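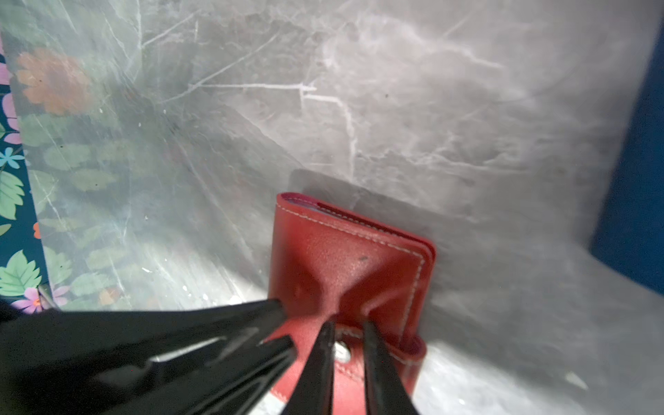 Suchbegriff eingeben Suchen

Kleinlederwaren

Als Kleinlederwaren bezeichnet man in der Täschnerei kleinformatige Gebrauchsgegenstände aus Leder, die in der Hand, in der Kleidung oder in einer Tasche mitgeführt werden. Zur Warengruppe zählen Geldbörsen, Brieftaschen, Kartenetuis, Schlüsseltaschen und Brillenetuis. Gürtel und Handschuhe werden im Handel meist gesondert geführt.

Herstellung

Verarbeitet werden vorwiegend Rind-, Ziegen- und Schafleder. Das Leder wird zugeschnitten, auf die erforderliche Stärke gespalten und an den Rändern geschärft, damit sich die Kanten einschlagen lassen. Offene Schnittkanten werden geschliffen und gefärbt. Die Narbung kann natürlich sein oder durch Prägung entstehen. Als Futter dienen dünne Spaltleder oder Textilgewebe.

Geschichte

Beutel zur Aufbewahrung von Münzen sind seit der Antike belegt. Mit der Verbreitung des Papiergeldes setzten sich flache, faltbare Formen durch. Die Sammlung Courtois in Pons verzeichnet 503 Stücke, darunter 23 Börsen mit Metallbügel. Der Katalog wurde von Raghda Sayegh bearbeitet.

Siehe auch: Feintäschner, Gerberei, Portefeuille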